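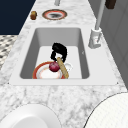 Sink layout, start state for the teleop set. Plate, loaf, red fruit, glass and the black loop all in the basin, second plate back on the counter.

**November, notebook entry, sim bench**

Picking up from the last entry. Sándor finished moving the kitchen layouts over to the new Handar build before lunch, so today was the first day of recording with the sink. Task text as agreed: take everything out of the basin and put it down on the counter, plate last. Any order before the plate. No stacking.

Operators: me in the morning, Rozália from 1:30 on. Máté watched the logs and did the replay checks.

**Setup**

- Headset and two hand controllers, the older pair. The newer pair still drifts in yaw and is with Géza.
- Motion scale 0.6 to start, changed later (see below).
- Gripper on trigger, analog, no snap-to-close.
- Clutch on the side button. Base locked for the whole episode.
- Logging at the usual rate, object poses on, contact forces on.
- Time limit three minutes per episode, then auto stop and discard.

**Counts**

Recorded 88 episodes. Máté's replay check passed 84 of them. Of the ones that didn't pass, two are mine from the first half hour and two are Rozália's from the end of the day. All four diverge at the same kind of moment, when the plate is lifted against the basin wall. In replay the plate slips and ends up flat again. Kept the raw files in the reject folder with a note. Please don't delete them, Sándor wants them for the contact settings.

**The plate**

Lifting the plate is the hard part. The basin is deep and the rim of the plate sits low, so there is no good way in from above. What I did at first was pinch the rim and pull straight up. It works if the pinch is good, but the plate swings and hits the wall on the way out. Rozália does it differently. She pushes the plate across the floor until it meets the wall, keeps pushing so that the far side rides up, then gets one finger under the near side. Slower by a few seconds and much steadier. I switched to her way after lunch when I did a few more.

That means the set now has two strategies in it for the same step. Ildikó asked last month that we keep these apart, so I added a field to the episode header, `plate_strategy`, with values `pinch` and `wall`. Filled it in by hand for today. Going forward the operator should set it before hitting save.

**The loaf**

Fine in general. It's long and it lies across the plate, so where you grab it matters. Near the middle it comes up level. Near an end it rotates in the grip and the other end drags over whatever is next to it. In one episode of mine it took the glass along with it. I left that one in, the glass was recovered and the task was completed.

**The glass**

Very hard to see in the headset. It is clear on a nearly white floor and from the head view there is almost nothing but an outline. Three times I closed on air next to it. Rozália asked if we could tint it for the operator view only and leave the recorded cameras alone. Sándor says the viewer can do that with a material override, half a day of work. I'd like it before the next session. Without it we are teaching the policy to hunt for the glass the way we do, with small pokes, and I don't want those pokes in the data.

**The black loop**

Took some getting used to. The collision shape is a set of convex pieces and there is a seam at one of the bends. If a finger lands on the seam the whole thing jumps. Two rules for now: grip on the thick section away from the tight bend, and take it out first, while it still has the loaf end against it and can't roll. Not elegant. Géza will redo the collision mesh.

**Faucet**

Static, collisions on. The forearm touches it when you reach for the back of the basin from the right. No effect on the episode but the force log shows a spike. 19 episodes have at least one such spike. Máté filtered for it and looked at a handful, all glancing. We decided to leave them in with a flag.

**Motion scale**

0.6 felt slow over the counter and about right inside the sink. Tried 0.8 for a while and knocked the fruit off the plate more often than I'd like. Back to 0.6 for everything. Pálfi had it at 1.0 in their drawer recordings, but those had a lot more room around the handle.

**Placing**

We never wrote down where on the counter things should go. I put nearly everything on the near side because it's the shorter move. Rozália used the far end as well, next to the other plate. Spread is good, but mine is lopsided and it shows in the placement plot Máté made. For the next batch the tool should give the operator a target side at the start of each episode, picked at random. Máté will add it to the prompt text.

**Misc**

- Clutch button on the left controller sticks when pressed at the corner. Cleaned it, same as before. Ordered nothing yet.
- Took a break every 20 minutes. My last episodes before each break are visibly worse (more regrasps). Maybe 15 is better.
- Skolance export still writes the task string with a trailing space. Stripped it by script again.
- Disk on the recording machine is fuller than I thought. Moved the October drawer set to the share.

**To do**

- [ ] Glass tint in operator view (Sándor)
- [ ] Collision mesh for the loop (Géza)
- [ ] Random target side in the prompt (Máté)
- [ ] Ask Ildikó whether she wants `pinch` and `wall` balanced or just labeled
- [ ] Re-record a small batch with the fruit starting on the basin floor
- [x] Header field for plate strategy
- [x] Rejects moved and noted

Rozália adds: the armrest on the left chair makes the wall push easier, elbow supported. Use that chair.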